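首页 | 教程 | 木作与表面处理 | 工具 | 论坛 | 登录

深色木桌面的上油与抛光:从打磨到养护

更新于 2019年5月7日

适用范围:实木餐桌、边桌、书桌的台面翻新。不适用于三聚氰胺贴面和薄木皮厚度不明的板材。薄木皮一旦磨穿,无法用本文的方法补救。

一、判断原有涂层

在桌面背侧或桌沿内侧选一处不显眼的位置,用棉签蘸少量工业酒精,停留片刻后擦拭。棉签发黏并带色,原涂层多为虫胶。无反应时换硝基稀释剂再试,涂层软化起皱者为硝基漆。两者都无反应,按聚氨酯或水性双组分漆处理,只能机械去除。

油饰和蜡饰表面另有判断方法:滴一滴水,水迹很快渗入并使木色变深,说明表面没有成膜涂层,或者旧油已经耗尽。这类表面不必脱漆,用溶剂油除蜡后可直接进入打磨。

试剂操作须通风,远离明火。手套用丁腈材质,乳胶手套遇稀释剂会溶胀。

二、材料与工具

硬蜡油一罐。本文用的是 Skorkano 的高光型,Dandau 的同类产品固含量稍低,需要多上一遍。两家的油不要混用,干燥剂体系不同,混用后有返黏的可能。

染色剂选油溶性或酒精溶性。要得到偏深的红色,可用红木色打底,再以少量深褐压暗。水溶性染料透明度好,但会使木纤维起毛,初次操作不推荐。

砂纸、海绵砂块、无绒布、白色百洁垫、软质羊毛抛光盘、可调速抛光机、吸尘器、粘尘布。抛光机转速要能调低,固定高速的角磨机改装件不能代替。

三、打磨

1. 台面放平,四角垫稳。先用刮刀清除成片起翘的旧漆,刮刀与台面保持小角度,顺纹推进。

2. 粗磨,去除残余涂层和浅划痕。圆盘式砂光机保持移动,不要在一点停留,不要压机身。边缘处机身悬出台面不得超过砂盘的三分之一,否则棱边会被磨塌。

3. 中磨,去除前一道砂痕。每换一级砂纸之前,用铅笔在台面上轻画交叉线,线条全部消失即可进入下一级。换级前必须吸尘,残留的粗砂粒会在后一级中拉出深痕。

4. 细磨只用手工,顺纹进行。硬蜡油的最后一级不宜过细,表面过于密实时油料渗不进去,成膜附着差。若先染色,同样止于此级。

5. 用湿布轻擦台面,使木纤维立起,完全干燥后以海绵砂块轻扫一遍。省略这一步,第一遍油干后手感发涩。

四、填孔

红木色台面如果要做成镜面,开孔较大的树种(水曲柳、橡木)需要填孔。填孔剂应比目标色略深,刮板与木纹成斜角刮入,半干时用粗布横纹擦去余料。樱桃木、枫木等细孔树种可以跳过。

填孔剂干透后会有一定收缩。收缩明显时重复一次,不要用加厚面层的办法找平。

五、染色

染色剂使用前摇匀,倒入广口容器再取用。用无绒布蘸取,顺纹连续涂布,整块台面一次完成,中途不停。分段施工会在接缝处形成深色叠痕。

端面吸色强于正面。涂端面前先上一层稀释过的油封底,可以减小色差。边角和雕线处的积液及时吸去。

颜色偏浅时,等前一遍干透再做第二遍,不要在湿的时候反复加料。颜色偏深时,用对应溶剂擦洗可减淡一部分,但不能恢复原色。

六、上油

第一遍:油料搅拌均匀(搅拌,不要摇晃,摇晃会带入气泡),用白色百洁垫薄涂并揉入木面。静置 10 分钟后,用无绒布把浮油全部擦净。高光失败的多数原因在于此处余油过多。

第二遍:前一遍完全干燥后,以海绵砂块轻磨,粘尘布除尘,再薄涂。施工方法同上。

第三遍及以后:每一遍的用量递减。需要高光泽时总共做 4 遍。层间干燥时间以罐体标签为准,低温或高湿时应延长。用指背轻触无黏感,且砂磨时出粉而不结团,方可继续。

沾油的布必须摊开晾干或浸水后封存。亚麻籽油类油料氧化放热,揉成团的油布可以自燃。

七、抛光

最后一遍油完成后静置固化,完全固化需 28 天。期限未到而抛光,膜层会发热拉花。

抛光分两道。第一道用中切削抛光膏,羊毛盘低速,盘面平贴台面,按横向、纵向交叉走机。第二道换细膏和干净的海绵盘,压力减半。两道之间用微纤维布擦净,盘不可混用。抛光膏用 Obi 的无硅型,含硅产品会妨碍日后补油。

八、检查

台面光泽是否均匀,正上方看不出来,须在低角度侧光下检查。人蹲至视线与台面接近平齐,灯放在对侧,缓慢移动视线。砂痕、橘皮、漏抛处会在反光带中断开或变形。
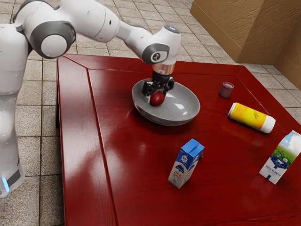 光泽等级的选择应先于施工确定,返工成本高。哑光面掩盖划痕的能力强,但颜色显灰;半光面适合书桌;高光面显色最深,红色系尤其如此。上图的桌面即属于有光泽的深红色木面,做到这一档的台面,划痕和指纹也最明显,日常摆放水果碗一类的硬底器皿时,应在碗底加毛毡垫,移动时提起,不要拖行。陶瓷器皿未上釉的底圈硬度高于任何油膜,拖一次即可留下弧形划痕。

九、养护

日常清洁用拧干的软布,顺纹擦拭。不用含氨、含漂白成分的清洁剂,不用三聚氰胺海绵,后者属于细磨料,会使高光面局部失光。

水渍停留时间短的,擦干即可。已发白的,先用软布蘸少量养护油揉擦,静置过夜再看。仍有白印,说明水分已到膜层下方,需局部轻磨后补油。

热源同理。锅具和热杯下使用隔热垫,垫子底面不要选 PVC 材质,增塑剂迁移后会与油膜粘连。

果汁、醋、红酒属弱酸性液体,应当即擦去。浆果和樱桃类汁液含色素,在浅色台面上残留明显,在深红台面上不易察觉,但对光泽的影响相同。

补油周期视使用强度而定。餐桌一般在 10 月供暖开始之前补一次,避免冬季干燥时木材从端面失水开裂。补油前除尘除脂,薄涂一遍,擦净浮油即可,不必打磨到底材。

十、常见缺陷

发黏不干:油层过厚,或室温过低。用溶剂油浸湿百洁垫擦去表层,提高室温后重做。

光泽不均:底材吸收不一致,多见于节疤和补土周围。对低光处局部补一遍薄油,再统一抛光。

颗粒:施工环境有尘,或油料已结皮。结皮的油须过滤后使用,滤网用 200 目。

鱼眼:表面有硅或旧家具蜡残留。退至底材,用 Sindel 除硅剂或同类产品擦洗两遍,布面朝一个方向,不来回擦。

抛光烧边:抛光盘在棱边停留。抛光前用低粘美纹纸保护棱边,最后以手工补抛。

棱边露白:打磨过度,染色层被磨穿。用小号笔蘸染色剂点补,干后上油。

分享 28 | 收藏 200 | 评论 4

相关文章
水性双组分漆的层间打磨
虫胶抛光入门:棉团的制作与走法
木材端面封闭剂的选用
圆盘砂光机砂盘更换与集尘接口
旧家具蜡的清除方法
桌面局部压痕的蒸汽修复

上一篇 | 下一篇 | 返回列表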